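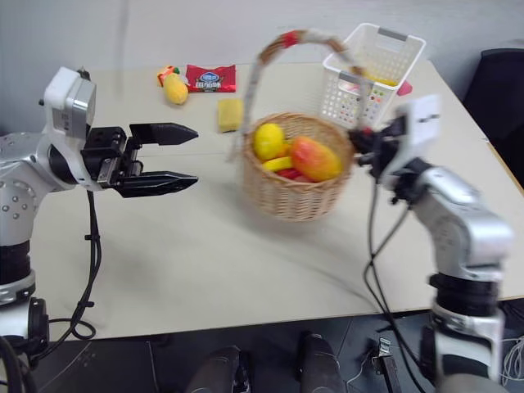 Relatório intermédio – projeto Cernia
Entrega: 19/02/2024

Objetivo
Pôr dois braços a pegar numa cesta de fruta pela asa, na mesa da oficina partilhada Salian. Orçamento curto: até 900 euros para tudo o que não era emprestado.

O que está feito
Montagem dos 2 braços, um de cada lado da mesa. Cabos ainda soltos, falta prender. Calibração das câmaras de pulso feita duas vezes – na primeira esquecemo-nos de fixar o suporte e foi tudo para o lixo. Software de controlo: partimos do Editz e mudámos quase só a parte da abertura dos dedos. O registo grava 2000 linhas por ensaio, chega bem.

Primeira série: 20 ensaios, só com o braço direito. Nos que falharam, quase sempre o mesmo, o dedo bate na asa antes de fechar. A velocidade de aproximação estava alta de mais. Baixámos e melhorou, mas ficou lento.

Problema da asa
O revestimento confunde a estimativa de profundidade. A asa é arqueada e uma das pontas fica muito perto da câmara, o algoritmo toma-a por fundo. Tentámos filtrar por cor, nao resultou. Agora usamos o rebordo da cesta como referência e a asa calcula-se a partir daí.
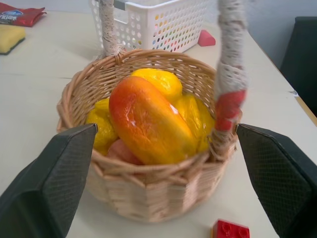 Fig. 2 – Vista da câmara de pulso, dedos abertos dos dois lados da cesta.

Falta fazer
– limitar a força de fecho (a fruta é artificial mas a cesta é de vime e deforma)
– coordenação entre os braços, neste momento cada um corre o seu script
– repetir a série com objetos à volta, ver se o detetor Sirnby se aguenta
– arrumar os cabos!!
– escrever a parte teórica, que está atrazada

Entrega final em abril. Os gráficos dos ensaios vão em anexo quando estiverem prontos.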